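Last reviewed March 15, 2024 by Omprakash Bhardwaj. Questions not covered below go to the Khurana front desk, extension 13.

# Shared kitchen FAQ: dishes, racks and drying

## General

**Which kitchens does this page cover?**

The two residents' kitchens at Khurana and the smaller one at Wernell. The café kitchen at Wernell has a commercial dishwasher and its own procedures, and is outside the scope of this page.

**Is there a dishwasher in the residents' kitchens?**

No. The supply under the sink benches is cold-water only, and the hot water at the taps comes from an undersink unit of limited capacity. Everything is washed by hand and dried on the rack or with a tea towel.

**How much hot water is available?**

Enough for one full sink and a short rinse. After that the unit needs time to recover. Fill the sink first and rinse from the cold tap where possible. Running the hot tap continuously will empty the unit before a normal load is finished.

**Who is responsible for washing up?**

Whoever used the item. Where a meal has been shared, the people who ate it sort this out among themselves. Items left in the sink overnight are moved to the grey tub under the bench, and are kept there until claimed or until the end of the month.

## Washing

**What order should things be washed in?**

Glasses, then cutlery, then plates and bowls, then pots and oven trays. Change the water before the pots. Greasy water leaves a film on glass and on glazed white ware that does not show until it has dried.

**Which detergent should I use?**

The one in the pump bottle by the sink. Do not decant your own product into it. If you are sensitive to fragrance, an unscented detergent is kept in the cupboard to the left of the stove, and Pushpa Sisodia can arrange more.

**Can I use steel wool?**

On bare steel and cast iron, yes. On glazed dishes, non-stick pans or anything coated, no. Grey marks on white plates are usually metal transfer from cutlery. They come off with a paste of bicarb soda and a soft cloth.

**Do I need to rinse?**

Yes. Suds left on a dish dry as streaks and collect in the tray under the rack, where they turn to a sticky residue.

## The rack

**How does the rack work?**

It has two parts that matter to the user. The upper part is a wire frame with dividers, and it holds the dishes clear of the water. The lower part is a tray that collects the drips. The tray has no spout at either kitchen, so it has to be emptied by hand.
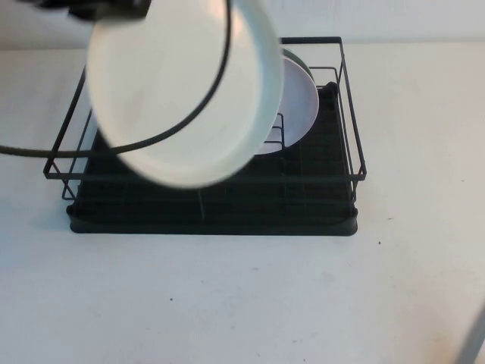
Plates and large dishes go in on edge, one to a slot. A dish lying flat holds water in its well and shades whatever is below it. Load from the back of the rack forward, as with the white plate, which stands upright in the back half between the wire dividers and leaves the front clear for a bigger piece. A wide dish with a thick rim is brought in on a steep tilt and lowered into the slot, and it will need more clearance than a dinner plate. If the rim fouls on the dividers, skip a slot. Do not bend the wires to make room.

**Which way should plates face?**

All the same way. Either direction is acceptable, but two plates placed face to face trap moist air between them, and two placed back to back tend to touch at the foot ring. Follow the direction of whatever is already in the rack.

**Can bowls go in the same slots as plates?**

Shallow bowls, yes, at an angle. Deep bowls do not sit properly between dividers and should be dried with a towel, or inverted on a folded cloth beside the rack. Leave one edge of an inverted bowl slightly raised on the fold so that air can get in.

**Where do pots and oven trays go?**

Not in the rack. They are too heavy for the wire and they tip it when it is otherwise empty. Dry them by hand and put them away immediately. Cast iron should be dried on a low burner and wiped with oil.

**Can I stack a second layer?**

No. Most of the breakages recorded at Khurana since the current racks were put in have involved a second layer. If the rack is full, dry and put away what is in it before adding more. You do not have to have washed an item to be allowed to put it away.

**The rack rocks when loaded. What should I do?**

Check first that the wire frame is seated squarely in the tray. It can ride up on the tray lip if it has been replaced in a hurry. If it is seated and still rocks, one of the feet has probably lost its rubber cap. Spare caps are in the second drawer, in a jar marked Jument.

## The tray

**How often should the tray be emptied?**

After every full load, and by the last person to use the kitchen at night regardless of load. Lift the wire frame off, carry the tray level to the sink and tip it from one corner. Do not try to carry the frame and tray together with dishes in them.

**What is the white deposit in the tray?**

Scale from the water. It is harmless but shows clearly on a dark finish. Cover the base with equal parts white vinegar and warm water, leave for 13 minutes or longer, and scrub along the ribs with the small brush. Rinse well. Do not use vinegar and bleach in the same clean under any circumstances.

**What about orange spots on the wire?**

Those are rust, and they start where the coating has been chipped. The usual sites are the welds and the tops of the dividers. Report them to Vendula Vrabec, who will either touch up the coating or replace the frame. Do not sand it yourself – the coating fails faster once the edge has been opened up.

**Can the rack be moved?**

Yes, within the kitchen, provided it stays on a level surface and away from the stove. Wipe under the tray when you move it. Water held between the tray and a white surface can leave a tea-coloured outline that takes some effort to remove.

## Drying and storage

**How long should dishes stay in the rack?**

Plates placed on edge with gaps between them are normally dry within the hour in March and take longer in winter. Overnight is acceptable. Beyond the following midday, anyone may put them away.

**Is it better to air-dry or towel-dry?**

Air-drying is preferred for hygiene, as a damp tea towel carries whatever was on the last dish. Towel-dry glasses if you want them free of spots, and anything with a wooden handle. Use a fresh towel each day. Used ones go in the hamper and not back on the rail.

**Where are things kept?**

- Dinner plates and side plates: lower shelf, cupboard above the bench.
- Serving dishes and platters: deep drawer, with a felt sheet between each one.
- Bowls: upper shelf, nested by size, no more than six high.
- Glasses: upper shelf, right-hand side, rims up.

Dishes must be completely dry before they are nested or stacked. Check the unglazed foot ring underneath, which holds water after the rest of the plate feels dry.

**Can I keep my own crockery in the shared cupboards?**

Yes, at your own risk. Mark it on the underside. Shared ware is the plain Pradora set and should not be taken to rooms.

## Breakages and replacements

**I broke something. What now?**

Wrap the pieces in newspaper, tape the bundle and place it in the general waste. Broken ceramic does not go in the glass recycling. Write the item in the breakages book. There is no charge for a single piece of shared ware.

**Is a chipped plate still usable?**

No. A chip exposes the porous body under the glaze, and that cannot be cleaned reliably. Put chipped pieces in the crate beside the door. Hairline cracks are treated the same way. To test for one, tap the rim with a knuckle: a sound plate rings and a cracked one gives a flat note.

**Who orders replacements?**

Felicja Urbańczyk for Khurana, Sarla Sandhu for Wernell. Replacement dinner plates are held in the storeroom, and racks are ordered as needed. A replacement rack complete with tray is charged to the kitchen budget at $89. Please allow a fortnight.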